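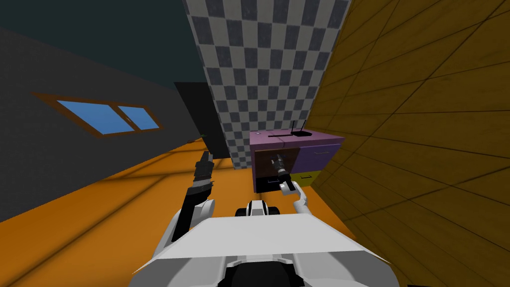
Simulating the cupboard before I build the cupboard

2025-03-28

I have spent most of this month's spare evenings on the simulated version of the two-armed robot. The real one is still a torso shell and one working arm on a bench at Drorngate, the shared workshop I pay into, and it will stay that way until the second shoulder casting is done. Meanwhile the software can get on without it.

The job I picked is a dull one. The robot has to reach into the open side of a low cabinet with its right gripper and come out again without touching the panels. The left arm has to keep out of the way. There is a router on top of the cabinet because there is one on mine at home, and I wanted something with thin aerials that the planner has to treat as an obstacle.

Colours are whatever I had to hand. Purple for the cabinet, yellow for the bottom drawer, orange for the floor. Marius Lungu asked if I could tone it down. I can't be bothered, and the strong colours do make it easy to see a black gripper from the head view. The one place they don't help is the inside of the compartment, where it is black on black. I will make the interior a light grey next time I open the file.

The first week went on collision shapes. I had used the full mesh for the fingers, 3732 triangles a side, and every contact check crawled. Liviu Cârstea sent me a cut-down version with 682, and I swapped it in that night. I can't see any difference in how the reach behaves, only in how long I wait for it.

The second problem was the elbow. The planner kept choosing a path with the right elbow swung out towards the panelled wall. It was a legal path, but on the real arm the cable loom would be stretched tight at that angle. I have put a limit on the joint, 19 degrees short of the mechanical stop, and it now brings the forearm in closer to the body. It is slower — I don't mind that.

Drawers come after this. They both have small handles, and the gripper fingers are narrow enough to hook one, at least on paper. Friction is the part I trust least. I plan to measure the pull on my own cabinet with a luggage scale and put that number in, where at the moment there is a guess.

Jobs left before I touch the hardware again:

Lighten the inside of the compartment.
Give the left arm a proper parked position.
Run the reach from five different starting spots on the floor.
Move the joint limits into one file so the bench arm reads the same ones.

Birger Løken has offered to turn the shoulder part on his lathe, but he is away until August, so I may do a printed one first and see how long it lasts.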